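Gripper trials: frequently asked questions

Last updated in February by the bench team. Send anything we missed to Tamunoemi Ekwueme at the front office and it will be added here.

What are you comparing?

Three sets of gripper fingers on our two-arm cloth bench. Project Rendura needs one design for all towel work, and we would like to stop swapping fingers between jobs. The sets go by the names of the people or shops that drew them: Grundetti, Sudodow and Fortin.

Are the arms and controllers the same for every set?

Yes. Same arms, same controller settings, same wrist cameras. Only the fingers come off. Nabila Menon tried a second controller in an earlier round, and those results are kept on a separate page so they don't get mixed in.

How many runs does each set get?

51. A run that stops on a controller fault is thrown out and repeated. A run that stops on a missed grasp counts as a miss.

What can the wrist camera see?

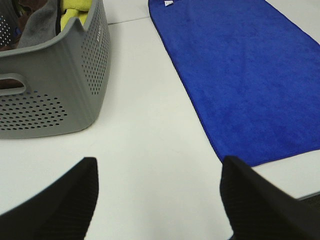 Wrist view matters to us as much as grip force does. A finger that holds well but blocks the camera will cost you time on every approach. Check how much of the table you still get between the fingers when they are fully open, and whether the hem of the cloth can be found past the tip. With the blue towel spread flat, the long straight edge is easy to pick up against the white top, and the right finger covers only part of the lower hem. Darker cloth down in the basket is a harder case, and we score it separately.

Why towels and not boxes or blocks?

Most fingers will pick up a block. Cloth slides and bunches, and it hides its own edges. If a set can separate one layer from a folded stack, we expect it to manage the easier items too.

Do you use a side camera as well?

Yes, one fixed camera for each bench. It is used for scoring and for settling arguments. The arms don't use it for control. 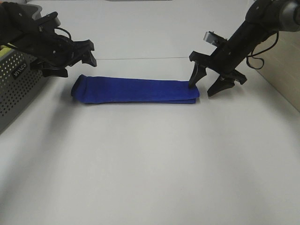
Mereana Mudgway

I score the side view, so I'll take the next few.

How do you decide that a grasp is good?

The cloth has to come up and stay up for 3 seconds with both arms still. If only the top layer was asked for, only the top layer may move. Before the close I look at where each tip is. A narrow tip over the upper part of the strip, with its partner just past the end of the cloth, is a start position I'm happy to score from. If both tips are on the same side of the edge, I mark it as a bad approach — the fingers don't get blamed for that one.

Does it matter if the fold is uneven?

We leave it uneven. Layers that don't quite line up are what people hand us, and a thin strip of lower layer sticking out is a fair test. Please don't tidy the stack between runs unless the sheet says to.

Do cables affect the result?

They can. Leave enough slack for the full wrist turn and look at the loops before starting a session. Rozália Tóth has the routing notes for both arms.

Which set is ahead?

Sudodow on flat cloth, Fortin on folded cloth. Grundetti is easiest to mount but has dropped more towels than the other 2. None of this is final.

Can I bring my own fingers to try?

Yes, if they fit the standard mount and open wide without touching the camera bracket. Write to Nathalie Bouchard with a drawing and the weight of the pair. Slots are mornings only, from 9:30.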